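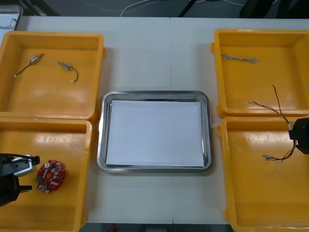 Skekura sorting trays, yellow, shallow – worth the money?

I bought these for the electronics bench after Rosaura Pacheco had gone on about them for most of June. My old system was jam jar lids and a muffin tin, so the bar was low. I still expected to send them back.

The listing calls them "professional parts management." They're plastic trays. What you get is a shallow open bin with rounded inner corners and a thick rim, and that's the whole product. No lid and no dividers.

The rounded corners do help. With the muffin tin I was always chasing screws around the bottom with a fingernail, and in these you can slide a small part up the side and pick it off. The rim is good to grab, too. I'll give them that much.

The gloss I don't like. Under overhead lights you get pale patches of glare across the floor of the tray, and a bare silver washer can disappear into one. Bigger things are no trouble. Small motors with their leads on, or a red circuit board, show up fine against the yellow. If you mostly handle tiny shiny bits, go look at the Eslow ones in matte gray and put up with the thinner rim.

Size is the other catch. Two motors in one tray leaves plenty of room, but the trays eat up table fast. I have them in two columns on a pair of white tabletops pushed together, with a stainless steel tray in the middle, and that's a lot of surface given over to sorting. Measure your bench first. I didn't.

Wires still tangle, of course. The product page hints that they won't, and I have no idea how a flat tray was supposed to manage that.

After 17 evenings of use mine have a few fine scratches and no cracks. I dropped one on concrete on a Thursday and it bounced.

The steel tray is the better buy, if you ask me. It came from a kitchen supply place, it cost less, and it doesn't claim to manage anything.

Would I buy the yellow ones again? On sale, yes. At full price I'd go back to the muffin tin and complain about that instead.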